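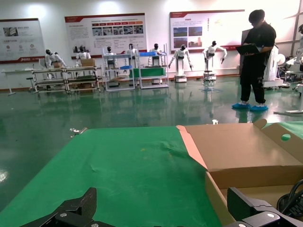 Voltei a nadar em janeiro, pela razão mais nobre que existe: o fecho das calças. A piscina municipal abre às sete e às sete e dois já há gente com ar de quem nadou três quilómetros antes do pequeno-almoço. Tenho o cacifo 123, que só fecha com o joelho, e uma touca que me faz a cabeça de uma lâmpada.

O antigo clube da escola, os veteranos do Ilgate, aceitou-me de volta sem perguntas. Devia ter desconfiado. Ao segundo treino já estava inscrito na prova de inverno, 20 piscinas de crol, escalão «Masters D», que é a maneira educada de a natação dizer outra coisa.

O plano de treino vem por e-mail, numa folha cheia de abreviaturas. «4x100 prog.» quer dizer quatro vezes cem metros, cada vez mais depressa. No meu caso é cada vez mais devagar, mas a progressão também está lá. Na pista ao lado nada um senhor de 72 anos que me ultrapassa por dentro, por fora e, numa manhã particularmente má, de costas. 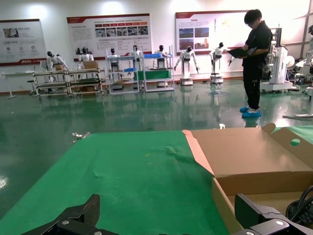

A viragem é o verdadeiro problema. Aos quinze anos fazia a cambalhota sem pensar e saía direito. Agora penso muito, engulo água e saio virado para a pista do Mutulow, o clube rival, que tem fatos iguais e um cronómetro por cabeça. Nós temos um cronómetro para todos e discutimos de quem é a vez.

Comprei uns óculos novos, que prometiam não embaciar. Embaciaram ao terceiro percurso, e fiz o resto da série guiado pela linha preta do fundo e pelos pés de quem ia à frente – pés alheios, diga-se, bastante mais rápidos do que eu gostaria.

No dia da prova fiquei em penúltimo. O último desistiu a meio com uma cãibra, mas consta da folha e eu faço questão de o contar. Fiz 402 segundos cravados nos 500 metros do sonho que tive na véspera; na piscina foi bem mais, e o papel com o tempo oficial ficou no bolso do roupão, que entretanto foi à máquina a sessenta graus.

Em março há estafetas. Pus o nome na lista para o terceiro percurso, o que menos se vê da bancada.

Arquivado em: Natação, Vida de balneário

Imprimir | Enviar por e-mail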